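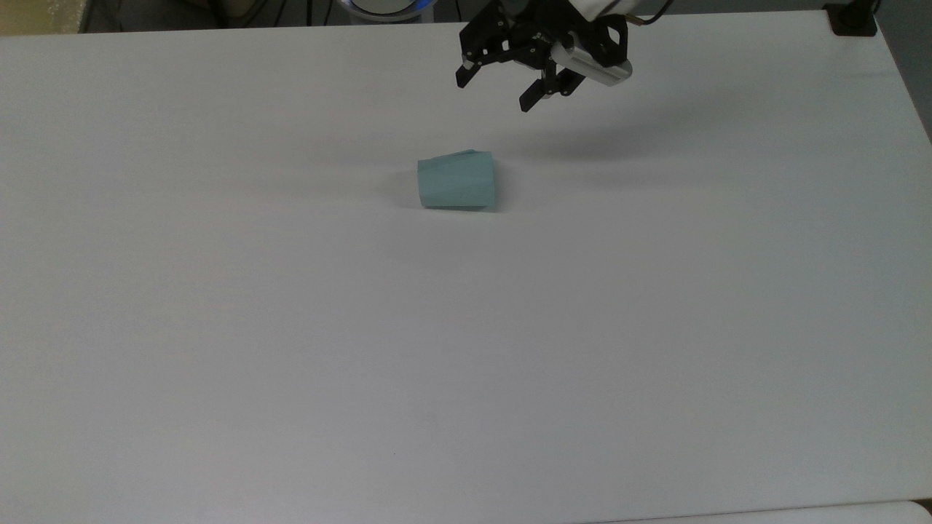 Anayeli Sandoval wants to know why a paper cup never rolls away in a straight line, and why it does not become soup when we put water in it, if paper is so weak.

5/1/18
By Séverine Mallet

These are two good questions, and I will try to answer both. We begin with the rolling.

Take a paper cup and look at it from the side. It is wide at the mouth and narrow at the bottom. The cup in the picture is lying down, so you can see this shape very well: the wide end is on the right and the narrow end is on the left. A shape which becomes smaller from one end to the other is called tapered. If you could make the cup longer and longer at the narrow end, it would finally come to a point, and you would have a cone, like the cone of an ice cream. A paper cup is a piece of a cone.

Now think about two children who walk side by side and hold hands. One has long legs and makes big steps, the other makes small steps, and they step at the same moment. They will not go straight. The child with the big steps goes further each time, and the pair turns little by little towards the child with the small steps. With the cup it is the same. In one full turn, the big circle of the mouth travels further than the small circle of the bottom. So the cup turns always towards its narrow end, and if the table is big enough it makes a circle and comes back near the place where it started.

You can try it on the floor. Give the cup a very soft push. Then try with a tin can, which has the same width at both ends, and compare the two paths. If you have chalk and a yard, draw the paths on the ground. The less the sides of a cup slope, the bigger its circle will be. A cup that is a bit crumpled rolls badly and stops early, since it has flat places and bumps, so keep a good round one for this experiment.

How is a paper cup made?

It begins flat. A machine cuts a piece of stiff paper in the form of a fan, with one long curved edge and one short curved edge. The fan is bent around until its two straight sides meet, and one side goes a little over the other. There they are pressed together. The line where they meet is called the seam. Look again at the blue-green cup and you will find a line that goes across its side. Every cup of this sort has a seam, also the ones with many colours and drawings, but there you must search more.

Then comes the bottom, which is a separate round piece. It is put inside the narrow end, and the paper of the wall is folded over its edge and pressed very hard. At the last, the top edge is rolled to the outside. Run your finger around the mouth of a new cup and you will feel this little roll. It is kinder to your lips than a cut edge, and it makes the mouth of the cup stronger, so that it stays round when you hold it.

Why does it not become soup?

Paper is made of very small threads from wood, called fibres. Water goes between the fibres and they let go of each other. You know this if you have ever left a drawing in the rain. For this reason, the paper of a drinking cup usually has a very thin skin of plastic on the inside. The skin is so thin that you do not notice it, but the water cannot pass. It has also a second job. When the cup is made, the skin is warmed, becomes sticky, and works as the glue of the seam.

The skin has one bad side. The paper and the plastic must be separated before the paper can be used again, and not every recycling place can do it. Ask at home or at school where the cups must go in your town.

Why are cups not straight like a tube?

Because of the stack! Straight cups would not go one inside the other, and each one would need its own place in the cupboard. With sloping sides, each cup slides into the next and only a small part of it looks out at the top. Suppose that this part is 4 millimetres. A stack of 49 cups is then only 192 millimetres taller than one single cup, and this fits easily on a shelf. You can calculate it for your own cups with a ruler.

Something to try at home

Ask if you may have one old paper cup. Find the seam and open it slowly with your fingers, beginning from the mouth. Unroll the top edge, take off the bottom, and put the wall flat on the table under a heavy book. After one night you will see the fan. Draw around it with a pencil on a thick paper, cut it out, and you can make a new cup with tape. Do not drink from it, but it is very good for pencils.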